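**October — Dimidik bedding set, collection notes**

Morning block, started 9:40. Operator: Attila Szalai. Log and review: Emese Kun.

The target for this task family remains 1,000 accepted episodes. The count stood at 627 at the close of the previous entry, and training on the Moline cluster will not be scheduled until 900 have passed review.

Changes to procedure, effective with this block:

- Cloth is to be dropped from standing height and left as it falls. Pre-arranged starts are no longer accepted.
- Both hand-held units are to be synchronized before the operator approaches the bed.
- An episode ends when both jaws are open and clear of the fabric.

Emese rejected 4 episodes from the Sitompul batch. In each, the jaws had taken up the bedcover together with the cloth, and the label recorded a clean grasp. The labelling guide will be revised to include "double pick" as a separate outcome — Attila to draft the wording.

The light-coloured duvet is retained for contrast with the coloured cloths. A grey cover was considered and deferred.

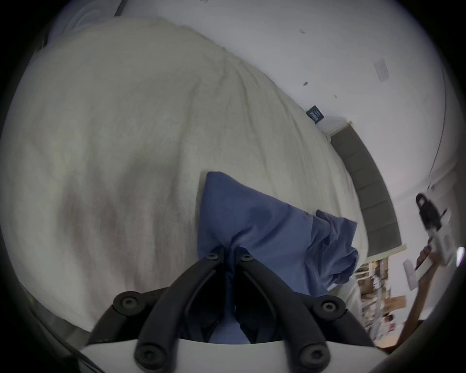
*Left unit closing on blue cloth, bunched start, cream duvet.*

Outstanding: jaw-width calibration to be repeated on both units before the afternoon block. Drunmont have not yet replied regarding replacement pivot screws.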